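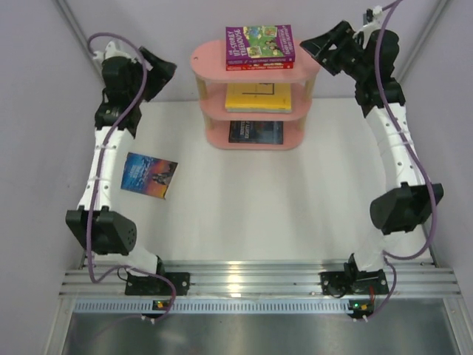
Stenamow opened its operations centre at Truvavik airport to visitors on Thursday evening, and 30 of us signed up for the tour. The regional carrier moved its dispatch, crew scheduling and rebooking desks into the building last May, after years of having them spread over three sites.

Visitors were split into two groups at the front counter. Ours went with Stelios Karagiannis and started upstairs in dispatch, where flight plans are filed and fuel loads are worked out. The evening was quiet, with light snow and one late departure. De-icing times are entered by hand at the moment, and the dispatcher on shift had a paper log going beside the keyboard.

Crew scheduling is at the other end of the same floor. The rules on duty hours take up most of the work there. If a flight slips past a certain point, the crew can't legally operate it and a reserve crew has to be called. Stenamow keeps 5 reserve pilots on call at Truvavik in winter. Glykeria Katsaros asked what happens when they are all used up, and was told the flight is either held overnight or handed to a partner airline, if the partner has an aircraft free.

The part I had come for was the rebooking desk. It runs on a system called Wusen, and agents can move a whole cancelled flight onto other departures in one step, then sort out the exceptions – families split between flights, passengers with connections, people travelling with pets. Anyone without a confirmed seat within 48 hours goes onto a separate list that a supervisor works through by phone.

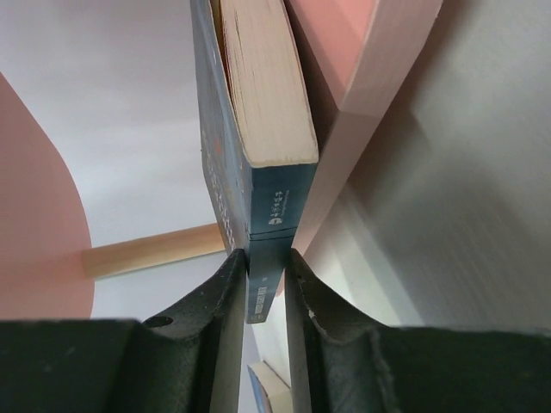 Gert Steyn wanted to know why text messages about delays so often arrive after the departure board has already changed. Karagiannis said the board and the messages are fed separately, and that the messages wait for a new departure time to be confirmed. He agreed it was a common complaint and said a change was planned, but gave no date.

We finished in the lunchroom with coffee and a short question period, mostly on baggage fees and the early flight being dropped on weekends. Parking in the east lot was free with the visitor pass. The next tour hasn't been scheduled, but the front counter is taking names.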